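Banco de Roupa Correa
Relatório de progresso à Fundação Tinitz, segundo semestre de apoio

Cara equipa da Fundação,

Escrevemos com algum atraso em relação ao que tínhamos prometido, e pedimos desculpa por isso, mas junho foi um mês cheio (a mudança para a loja da rua de baixo levou mais tempo do que pensávamos) e quisemos esperar até ter as contas fechadas. Antes de mais, obrigado. O vosso apoio permitiu-nos manter a porta aberta seis dias por semana durante todo o semestre, coisa que no ano passado nem nos atrevíamos a pôr na candidatura.

Atendemos 962 famílias. A meta combinada convosco era de 1000, e ficámos um bocadinho aquém, sobretudo por causa das duas semanas em que estivemos encerrados para a mudança. Em compensação, muitas famílias voltaram mais do que uma vez, o que nos dá uma alegria enorme, e já conhecemos bem os tamanhos das crianças que vão crescendo de visita para visita!

Quanto ao orçamento, dos 3000 euros da segunda tranche gastámos a maior parte em estantes, cabides e no arranjo da máquina de secar, que andava a queixar-se desde o inverno. O resto ficou para o transporte. A carrinha da Grero continua a fazer a recolha nos três bairros, sempre de manhã cedo, e a lavandaria Vikthorpe renovou o desconto nos cobertores e nos casacos grossos.

O ponto mais difícil continua a ser a roupa de homem, que chega pouca e muito usada, e o calçado de criança acima do número 30. Fizemos um apelo nas escolas e na farmácia, com resposta simpática mas modesta. Vamos insistir em setembro, quando as famílias arrumam os armários.

A triagem passou a fazer-se por cor e por estação, e as t-shirts são dobradas antes de seguirem para as estantes.

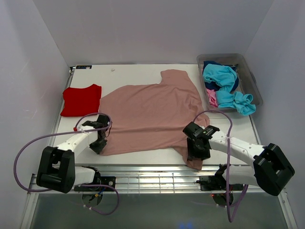 Graça escreveu no nosso livro de visitas que agora encontra em dez minutos o que antes levava uma tarde a procurar, e que só falta um provador com cortina a sério. Tomámos nota, e a cortina entra no pedido do próximo semestre, juntamente com um segundo espelho.

Enviamos em anexo os recibos e o mapa de despesas. Se quiserem visitar-nos, a melhor altura é depois das quatro da tarde, e há sempre café.

Com amizade,
A direção do Banco de Roupa Correa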